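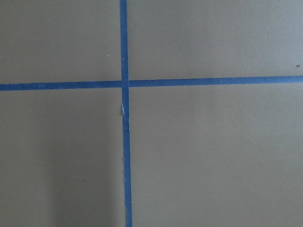

Why does sticky tape stick?

Because the gooey layer on one side is soft enough to squish into all the tiny bumps and dips on whatever you press it against.

I love this one, because I used to think tape worked like glue. Glue starts off runny and then goes hard. Tape goo never goes hard at all! It stays a bit like very, very thick honey (only without the taste, please don't lick it).

Even a wall that feels smooth has little hills and valleys, far too small to see. When you rub the tape down with your thumb, the goo creeps into them. Once it's that close, the tiny bits that make up the goo and the tiny bits that make up the wall tug on each other. Each tug is weak, but there are heaps of them.

So why does painter's tape peel off so easily? Its goo is made to be less grabby, so it lets go before the paint does. Well, mostly. I left some on my bedroom door for 15 days last April and a flake of my favourite colour came off with it.

Try this at home: stick 2 bits of tape to a plate, one on a clean spot and one on a spot dusted with flour. Wait 3 minutes, then peel. Which one puts up a fight?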